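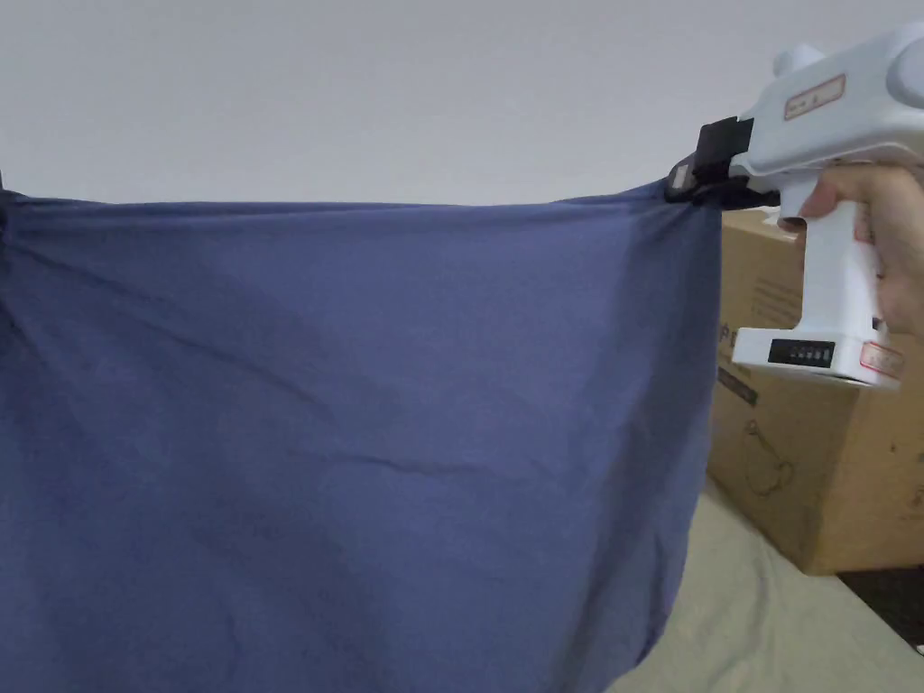 Fig. 27. Dark blue sheet held at both upper corners, top edge taut.

4.3 Hanging and folding large flat pieces

This section applies to Woltov bed sheets, table covers and dust sheets in the plain-weave range. For fitted sheets, see section 4.5.

Before you start, clear a floor area larger than the opened piece.

1. Find the hem with the woven Brandine tab. This is the top edge.

2. Take hold of one upper corner. Grip the hem itself, including the stitched fold. A single layer of cloth may slip out under load.

3. Take hold of the other upper corner in the same way and raise both to the same height.

4. Move the corners apart until the top edge is nearly straight. A slight sag in the middle is normal.

5. Let the cloth hang. Creases running diagonally from a corner mean that the corner is gathered too tightly. Release it, spread the hem and grip again.

6. Check the side edges. A side edge may bow outward a little toward the bottom — this does not affect folding.

7. Bring the two upper corners together, then run one hand down the doubled side edge to the lower corners.

8. Fold in half twice more and lay the piece flat with the tab facing up.

NOTE: Size 2,213 is too wide for most people to hold fully open with both arms. Use two people, or attach one corner to a fixed clip at shoulder height.

CAUTION: Do not pull on the corners to remove creases. Repeated pulling stretches the hem. Use a warm iron on the reverse side.

CAUTION: Keep the lower hem off the floor when handling light colors.

Replacement tabs: order part 229.

Revised Nov 10, 2023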